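Akia Brick Library — Sorting and Storage FAQ
Last updated Apr 10, 2024

What does the library lend?
Sets of studded building bricks, sorted by colour and packed in lidded tubs. Each full set holds 906 pieces. Small sets hold 59 pieces of a single colour and are meant for younger kids or for testing a sorting method at home.

Why are bricks sorted by colour before size?
Colour is the faster first pass for mixed returns. Size is the second pass, done one colour at a time. The Shojaei tub labels follow the same order: colour code first, then stud count.

What should I sort in?
A shallow tray with a raised rim. The rim stops pieces from rolling off the table, and a shallow floor lets small bricks be reached without tipping the tray. Deep bins are for storage only. Place the tray in the centre of a plain, pale table and keep the storage bin beside it, within reach.
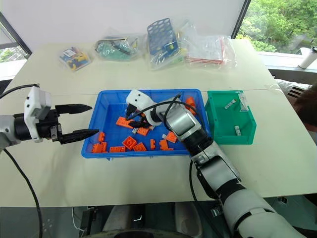

Spread the bricks in a single layer before starting. If pieces are stacked or sitting on edge, move them apart with a flat hand. Do not shake the tray — small plates end up underneath larger bricks and get missed.

How many bricks should be in the tray at once?
Few enough that the floor of the tray is still visible between them. Add more only when the first batch is finished.

What do I do with pieces of the wrong colour?
Leave them until the main colour is out, then lift them out together. A stray white piece in an orange batch is easy to spot at that point. Strays go in the envelope supplied with the tub, not back in the bag.

How are the size groups defined?
By stud count, long side last. A 2x2 goes with the squares and a 2x4 with the long bricks. Thin plates are kept apart from full-height bricks even where the stud count matches. If in doubt, set the piece next to a known brick and compare heights.

Does the colour of the tray matter?
Yes. Use a tray that contrasts with the bricks. Blue works well for orange, red and yellow. For blue or green bricks, use the white tray listed on the Zitia equipment page. Glossy trays reflect overhead light, so turn the tray if the glare falls across the pieces.
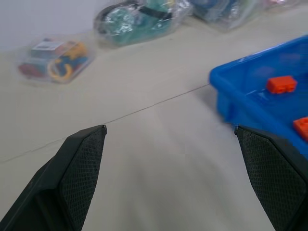

Orange-red bricks in the blue bin, one with its studs up.

How do I check a batch?
Count it twice and write both totals on the tub card. If the totals differ, count again by size group. A set that is short by 2 pieces or fewer can be returned as is, with the shortfall noted.

Can I wash the bricks?
Yes, in lukewarm water with a little dish soap. Rinse, then dry on a towel overnight. Do not use a dishwasher or a hair dryer. Bricks must be fully dry before the lid goes on.

What about damaged pieces?
Cracked bricks and bricks with chewed studs go in the envelope with the strays. Light scratches are acceptable.

Where do I return a set?
At the Brenau desk during opening hours. The after-hours chute takes small sets only. Full sets borrowed in May may be kept for one extra week while the shelves are relabelled.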